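Progress note to the Careck fund, 14 May 2026
Subject: Vellgate open day

You asked whether the second payment to Borkon should go ahead. I went to the kitchen demonstration with that question in mind and came back with doubts. The task was dishes, sink to dishwasher, on a two-armed machine.
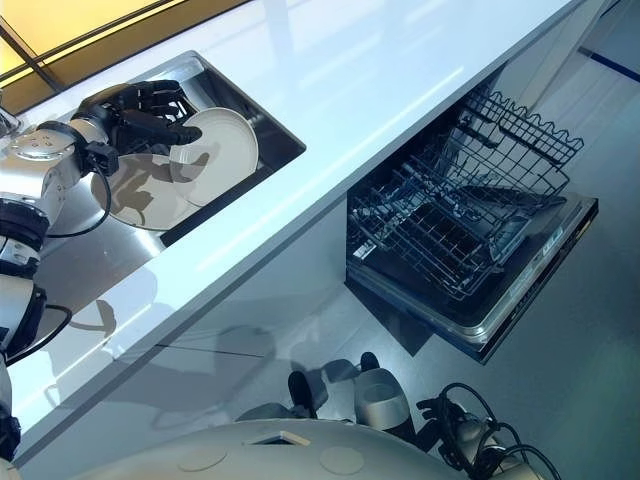
Borkon's April plan promised a full account of failed grasps. We were handed one sheet covering 13 runs, with no definition of a failure. I asked for the logs and was told they would follow.

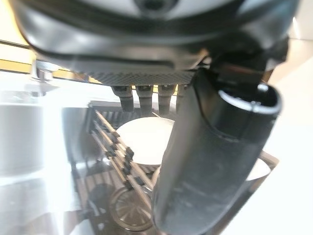
Gert Magagula thought I was being too hard on them, and said a sink is a fair test and that Zwane's last demo never got past a tabletop. I accept the comparison. It does not answer the question about the logs.

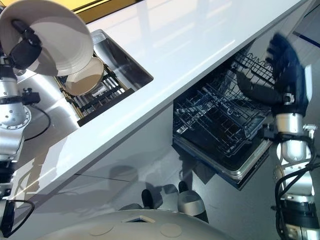 My advice is to hold the payment until the logs arrive and someone on our side has read them. The request for 200 extra hours of lab time should wait as well.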